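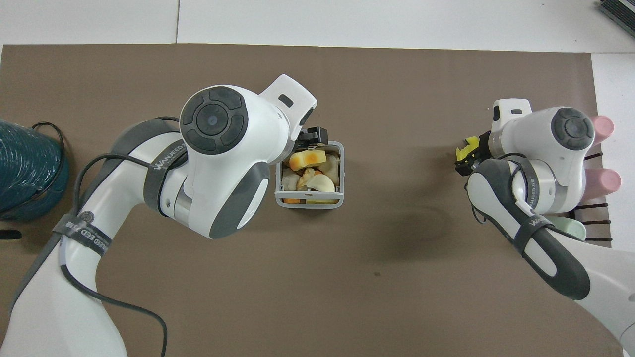 Figure 5. Two-arm station with basket and toy food set on the work mat.

Section 5: Setting Up the Basket Task

This section covers the first task in the Kairys two-arm kit. Finish the arm mounting and power checks in Section 2 before you start. The basket task uses the wire basket, the toy food set and both grippers.

Preparing the mat

1. Lay the brown work mat flat on the tabletop. Smooth out any folds, especially near the center. A raised edge can tip the basket when it is set down.

2. Place the wire basket near the center of the mat with the open side up. Both grippers must be able to reach it without either arm being fully stretched.

3. Put the toy food in the basket. Pieces may overlap or lean against the wires. Do not push them down into the gaps, or the fingers may pull the basket along with the piece.

4. If you also plan to run the dish task from Section 6, you can leave the rack and cups on the right side of the mat. Check that the right arm clears the rack through its full swing before going on.

Note: Strong side light can throw a dark shadow of the arm across the mat. Move the lamp if the shadow falls on the basket.

Checking the arms

5. Check the straps on both arms. They should be snug and lie flat, with no loose ends near a joint.

6. Follow each black cable along its arm by hand. Leave enough slack for the wrist to turn all the way in both directions, but keep the loop away from the fingers.

CAUTION: Keep hands off the arms and out of the mat area once motor power is on. The arms can start moving as soon as a task is loaded.

7. Open both grippers from the Fosta control panel. Look for anything stuck to the fingers and wipe them with a dry cloth.

Running the first pass

8. Select Basket, then Slow. Keep the speed at Slow for the first 52 cycles on a new station.

9. Press Start. The left arm takes the basket by its rear edge while the right arm waits over the mat with its gripper empty.

10. Watch the left fingers as they close. They should grip the wire without bending it. If the basket twists, press Stop, lower the grip setting one step and go back to step 2.

11. When the pass ends, wait for the Ready message before you reach in to move anything.

Note: The load limit for this task is 300 grams, basket included. The supplied toy food is well under this limit. Real food should not be used – crumbs and moisture can get into the gripper.

Care

Retighten the straps after the first day of use and once a week after that. Replace the finger pads after over 300 hours of running time, or sooner if they look shiny.

Revised Feb 11, 2021. Text by Henrik Kuhlmann, checked by Yiğit Oral.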